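Week 4: Hand injuries and glove choice
Occupational Safety I, notes by Amra Ristić

Read chapter 6 before Wednesday. The quiz covers these notes and the reading.

1. Where hand injuries come from

Most hand injuries in light assembly are small: cuts, pinches, splinters, scrapes. They get left out of the log, which makes the log a poor guide to risk. In the Grevik case from last week the plant had 500 workers and the first-aid room was using far more bandages than the log could account for. Compare supply orders with reports whenever you can get both.

Keep two terms apart. A hazard is the thing that can hurt you, such as a sharp burr. Exposure is how often and how long the hand is near it. A worker who handles 4,000 parts a week has high exposure even if each part is only a mild hazard.

2. Order of controls

Gloves come last. First ask whether the edge can be removed, then whether a tool or guard can keep the hand away, then whether the job can be rotated. At Idahosa the burrs were removed at the supplier and the cut-resistant gloves were dropped from the job.

3. Fit and grip

A loose fingertip folds over and takes away feeling. People then press harder, and the forearm tires sooner. Knit gloves stretch and suit small parts. Leather lasts longer but is stiff when new.

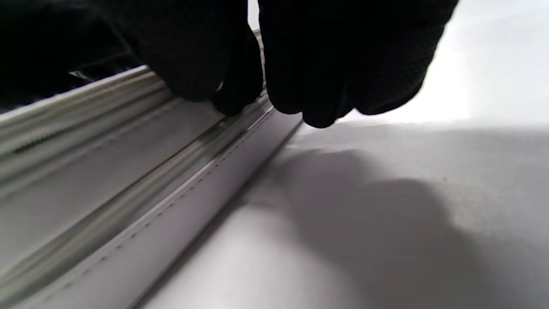

Fig. 1. Knit gloves, fingertips pressed on a plastic strip.

Do not allow knit gloves near rotating shafts or drill chucks. A caught thread can pull the hand in. Bare hands and a proper guard are the rule there.

4. Things worn over the glove

Straps, watches, and wrist units change how a glove sits. Check that the cuff still lies flat and that cables are clear of moving parts. Ask the wearer to make a full fist and then open the hand.

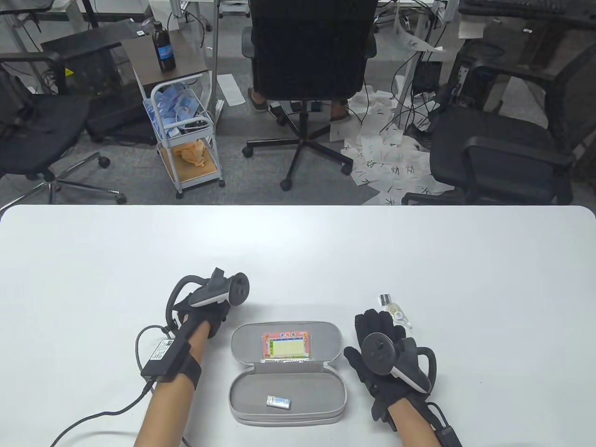 Fig. 2. Gloves with controllers on the backs of the hands and modules at the wrists.

5. Homework

Use the Mindard data sheet handed out in class. Pick one task, list its hazards, and name a control for each. One page, typed. The Dremeck reading is optional.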